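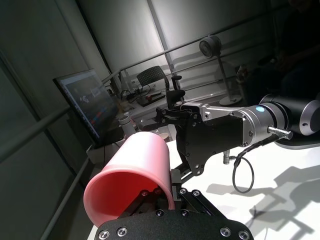 Notes on the Pludthorpe gas consultation

The consultation on the proposed extension of the Hergate gas storage site closed at noon, and I submitted my response with a little over an hour to spare. Several readers have asked what I said in it. I set out the main points below, together with some remarks on how the process has been conducted, in the hope that they may be of use to those who intend to speak at the examination stage.

The application, made by Okero, seeks permission to extend the working life of the site by 13 years and to build a second compressor hall on the field to the north of the existing one. The supporting documents run to 1,784 pages. They were placed on the planning portal in January, in 122 separate files, many of them bearing titles which give no indication of their contents. I make no allegation of bad faith in this regard. I do record that it took me the better part of three weekends to find the chapter on greenhouse gas emissions, and that it was filed under "Other Environmental Matters".

My first objection concerns the scope of that chapter. It counts the emissions from building the compressor hall, from running it, and from the vehicles that serve it. It does not count the emissions from burning the gas that passes through the site. The applicant's position is that this gas would be burned in any event, and that storage merely alters the time at which it reaches the customer. I find this difficult to reconcile with the economic case, set out elsewhere in the same application, which states that the extension will support continued demand for gas across the region. If the project sustains demand, the effects of that demand ought to be assessed. If it does not, the economic case should be withdrawn.

My second objection concerns methane. The assessment relies on a leakage rate supplied by the consultants Ruiz-Ortega, who were engaged by the applicant. The rate is drawn from equipment of a newer type than most of that installed at Hergate. I asked in writing whether any measurements had been taken on the existing pipework and valves, and was referred to an appendix which describes a desk study. Methane is a far stronger warming gas than carbon dioxide over the short term, and small differences in the assumed rate produce large differences in the result. I have asked that the examining authority require a season of measurement at the site before any decision is taken, and that the results be published in full.

My third objection is to the treatment of alternatives. A single paragraph considers the option of allowing the current permission to lapse, and dismisses it on grounds of employment. The jobs at Hergate matter a great deal to Pludthorpe. My own father worked on the site for the greater part of his career, and I would not wish to see its staff treated as an afterthought. The application states that 120 posts depend on the extension. It does not say what will become of those posts when the extended permission itself expires, nor does it offer any plan for retraining, or for the restoration of the land. A proper account of the alternatives would have compared a managed closure, with dates and funding attached, against a later closure with neither.

On this point I am indebted to Oluwatosin Idahosa, who was good enough to share her own draft response with me. She argues that the restoration bond should be paid in full before any new works begin. I had originally proposed payment in stages, but have adopted her wording. Staged payments under the present permission were twice deferred, and I see little reason to suppose that the arrangement would work better a second time.

I turn briefly to the public meeting. It was held in the afternoon, at an hour when most people of working age could not attend, and the questions were taken in writing and grouped by theme. Questions about climate were placed last. By the time they were reached, the applicant's technical adviser had left for his train. Sunita Achterberg, who chaired the session for the parish council, handled a restive room with courtesy and has since secured an undertaking that the unanswered questions will receive written replies. Those replies had not been published when the consultation closed. I have therefore asked that late submissions be accepted on the matters they cover.

Some correspondents have put it to me that one storage site in one county can make no measurable difference to the climate. I understand the argument and do not regard it as foolish. It may, however, be made with equal force about every individual project, and a rule which excuses each of them in turn excuses the whole. Decisions to reduce the use of fossil fuels must at some stage be taken about particular places, by the bodies which have authority over them.

Those who registered as interested parties should receive notice of the timetable by letter. Anyone who did not register may still write to the examining authority and ask to be heard, although such requests are granted at its discretion. I would advise keeping letters to two sides and giving the file number of any document referred to. My full response, with the references, can be sent by email to anyone who asks for it. The section on groundwater is incomplete, and I would be grateful to hear from any reader who holds the older borehole records for the northern field.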